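Section 2. Placing and Starting the Wudley 351 Dehumidifier

Revised 5/21/26. Replaces the sheet packed with units shipped before June.

Read this section before you plug the unit in. If your unit came with the Zumer drain pump, finish the steps below first and then go to the pump section.

Before you start

Stand the unit upright on its wheels for two hours after unpacking. If it was carried or stored on its side, leave it upright overnight.

Remove the tape from the bucket, the float, and the top louver. The float is the white foam piece inside the bucket. It should move up and down freely when you push it with a finger.

CAUTION: Do not run the unit with the float removed. The bucket will overflow.

Choosing a spot

1. Pick a level floor. Thick carpet is acceptable if the wheels do not sink in far enough to block the lower intake.

2. Leave 2 feet of clear space at the back and at the louver side. The other two sides need only a hand's width.

3. Keep doors and windows closed while the unit is running. A room that opens onto a stairwell will take longer to dry.

4. Keep the unit away from heaters, dryer vents, and floor drains.

In shared rooms such as changing areas, hallways, and storage rooms, put the unit where people will not have to step over the cord. Route the cord along the wall and do not run it under a mat. 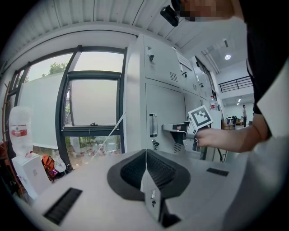
If furniture lines the wall, turn the unit so the louver blows along the front of it and not into it. Cabinets and closets dry faster with the doors left open an inch or two during the first day.

First start

5. Plug the unit directly into a grounded wall outlet. Do not use an extension cord or a power strip.

6. Slide the bucket in until it clicks. The BUCKET light goes out.

7. Press POWER. The fan starts right away. The compressor starts about 2 minutes later.

8. Press the up or down arrow to set the humidity. The factory setting is 50 percent. For a room that reads over 70 percent, leave the factory setting alone for the first day and adjust it afterward.

9. Set the fan to HIGH for the first day, then to AUTO.

NOTE: The room may feel slightly warmer while the unit runs. The display can also differ from a separate humidity meter by a few points — place the meter across the room and wait an hour before comparing.

Emptying the bucket

The unit stops and beeps when the bucket is full. Pull the bucket straight out with both hands, empty it, and slide it back in. The compressor waits before it restarts.

Filter

The FILTER light comes on after 200 hours of fan time. Rinse the filter in lukewarm water, let it dry fully, and put it back with the tab facing out. Hold RESET for three seconds to clear the light. Replacement filters are sold under the Tsuchiya name and fit this model only.

CAUTION: Unplug the unit before removing the filter.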